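Section 4. Good practice at the table: two-gripper tasks

I wrote this section with Yulan Gu after our first November of recording, and we've patched it plenty since. If anything reads oddly, blame me. Current as of 4 January 2020.

Before you start, go through Section 3 (straps and cables). I mean it! Most of the bad takes I've had to throw out at Juron began with a strap that somebody was going to tighten in a minute.

4.1 Getting set up

1. Clear the board. One task, one object, and your coffee lives somewhere else.
2. Put both grippers on and open and close each one a few times. If one feels gritty, swap it and tell Sudheer Pai.
3. Run the cables down along your arms and away from the work. Bend both elbows all the way to check you have slack.
4. Place the object where either hand can get to it without leaning.

Note: staplers go on the board empty. Check the channel yourself even if the last person swears they did it.

4.2 The approach

5. Open the fingers wide before you move in. Wider than feels natural, at least for your first 30 takes.
6. Come in slowly, and let one hand get there first. The other one waits its turn, fingers open.
7. Touch lightly, hold for 2 seconds, then carry on with the task card.
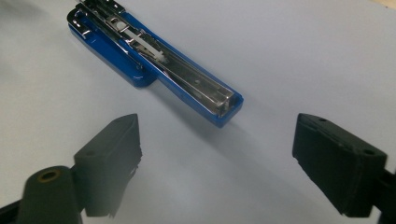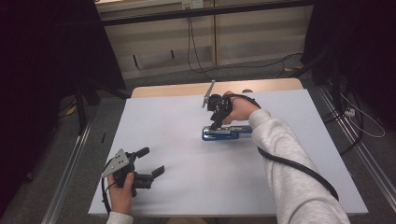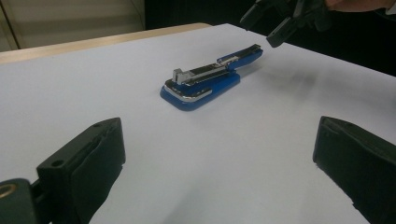
The stapler task, from the gripper cameras and from the head camera.

8. When the card is done, let go, back both grippers off, and only then say "end." Talking early is my own worst habit, and Muthu Thevar has the recordings to prove it.

CAUTION: Keep your bare fingers out of anything with a hinge or a spring. If a part needs straightening, stop the take, set a gripper down and fix it with a free hand.

CAUTION: Never pull on a snagged cable. Stop, look, unhook it. The connectors on the Akinola grippers don't forgive a yank (ask me how I know).

4.3 Keep it or toss it?

We used to argue about this a lot, so Mwanaisha Urio finally wrote us a rule and I've stuck to it ever since. Keep a take if you fumbled and recovered. Toss it if you broke one of the steps above, if a cable got dragged across the object, or if someone else reached in to help. A slow, clumsy take is fine with me, and I've got loads of those.

Mark tossed takes in the log with an X and a word or two on what went wrong. Please don't delete them. Out of the first 3000 takes in the Wultia set we tossed 185, and reading through those notes is how we ended up with step 6.

4.4 Breaks

Swap operators when your wrists start to complain, and sooner if you catch yourself rushing. Write the change of operator in the log before the next take. Gloves and straps get wiped down at every swap, and the wipes are in the drawer with the spare task cards.

Next: Section 5, Naming and storing your takes.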